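A Cap Needs a Place

Most of us own a cap we like and have no good idea where to put it down.

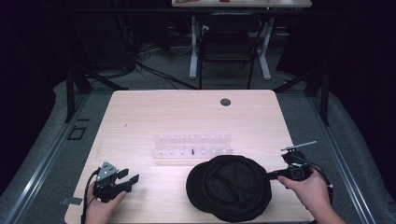

Margit Pintér disagrees with me about the table. A cap, she says, belongs on the table when it is being looked after and on the shelf when it is not, and a person who mixes these two will have a flat, sad cap before the winter is over. She told me this before I had taken off my coat.

I went to see her at Misum, the hat repair shop she has kept for many years in two rooms over a bakery. I brought with me my own cap, a gray wool one which I had sat on in a train. I wanted to write about how people keep their caps at home, and I thought I would begin with somebody who sees the results when it goes wrong.

The soft black cap is the one she asks to see most often, she told me. People buy black when they want one cap for everything, and then they wear it for everything. It goes into the pocket of a coat, under a bag in the car, on top of a warm radiator. The dark cloth shows dust and the hair of the cat, so the owner brushes it too hard. When the cloth begins to shine at the folds, it is usually late to do much.

Her way of starting is very simple. She puts the cap down on its crown, on a clean surface, and lets it lie open for a while. Many people do the opposite and stand the cap on its brim, which bends it a little each time. On pale wood a black cap is also easy to look at. You see the line of the panels and the loose threads, and you see what falls off when you brush. She works on a table called Sanna, light in color and rounded at the corners, and she has had it long enough to forget what she paid.

After this she takes a soft brush and goes with the direction of the cloth. She begins in the middle of the crown and moves out to the brim. The inside comes next. She turns the sweatband outward, wipes it with a cloth that is almost dry, and leaves it turned until the next morning. My own cap had a sweatband that I had never turned out in six years. I will not describe it.

For shape she uses paper. Thin white paper, made into a loose ball, is pushed into the crown until the folds open, and then a little is taken out again. A cap of this soft kind should not look like a drum, she said. It should look as if somebody has just taken it off.

Then there is the question of what lives beside the cap. I have noticed in many homes, and also in mine, that the place for the cap becomes the place for everything small. Keys come, then coins, then a charging cable, then a letter from the bank. Skarphéðinn Bech, who writes to me from time to time about furniture, has a firm opinion on this. He thinks the small things need their own fixture, and that it should be low and should be seen through.

He is fond of clear acrylic racks with short pegs in rows. I was not a friend of them at first, they reminded me of a laboratory. But I have changed my mind after seeing them on pale wood, where they almost go away and you notice the white pegs before you notice the rack. A single black peg among the white ones is the kind of detail I like very much. At home I now have a similar rack, and my house key always hangs on the dark peg. I find it without my glasses.

There are limits. A pegged rack is made for light and small things, and a cap does not belong on it. Short pegs push into the cloth from below and leave marks that you must steam out afterward. Put the cap in front of the rack or next to it, with space for the brim. Bech keeps 25 centimeters free on his hall table for this purpose and becomes quite strict if a guest puts down a phone there.

If your table has a cable hole, as many desks have now, let it do its work. Keep the cords near it and the cap away from it. Cloth collects the dust that cords bring up from the floor, and I have spent too many evenings with a roll of tape removing it.

I asked about money, as readers always write to me about money. A full cleaning and reshaping at Misum costs 900 crowns, and a new sweatband in leather is 2,000. Pintér will tell you openly when the cap is not worth it. She also sells a brush from a small maker called Cesomine, and she has a spray, Zanex, against rain. The brush I can recommend. The spray I have tried on one cap only, and the weather has been dry.

For summer, when wool caps are not worn, she advises a cotton bag and a shelf where nothing is put on top. Plastic bags she does not allow. A piece of cedar may go in the bag but should not touch the cloth, and it must be sanded a little every September, when the cap comes out again, to bring back the smell.

My gray cap stayed with her for a week. The brim is straight again, except for a small wave on the left side — she left it there on purpose, she told me, so that I would remember the train. It now lies on the table by my door, next to the rack with the keys. The bank letters have moved to the kitchen.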